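Slide 2 – hi, wait for the latecomers, then the potluck story. Keep it short!

My first office lunch at Andisen, I brought two pies and no forks. Myung-ja Hwang ate hers off a ruler – still my hero.

Slide 3 – what changed. We quit the sign-up sheet, and Ok-hee Ma just asked each person what they like to cook. Almost 40 people came in May. (Pause, let the Brondham folks laugh.)

Slide 4 – table stuff. Plain dishes, a bit of color, done. Then questions.

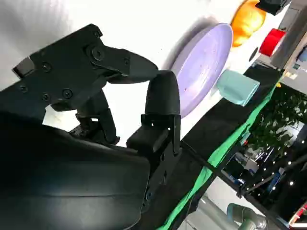
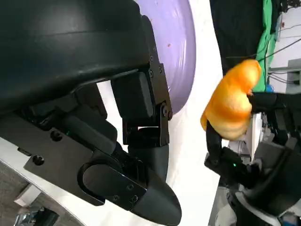
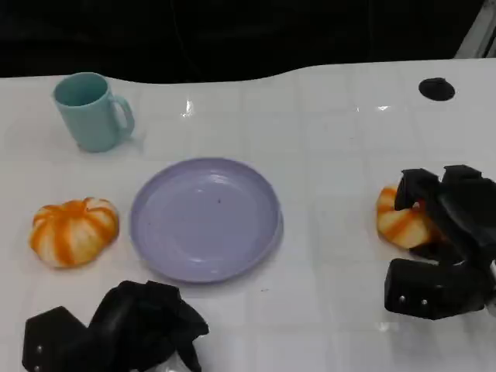
Last one: teal mug, lavender plate, two little striped pumpkins.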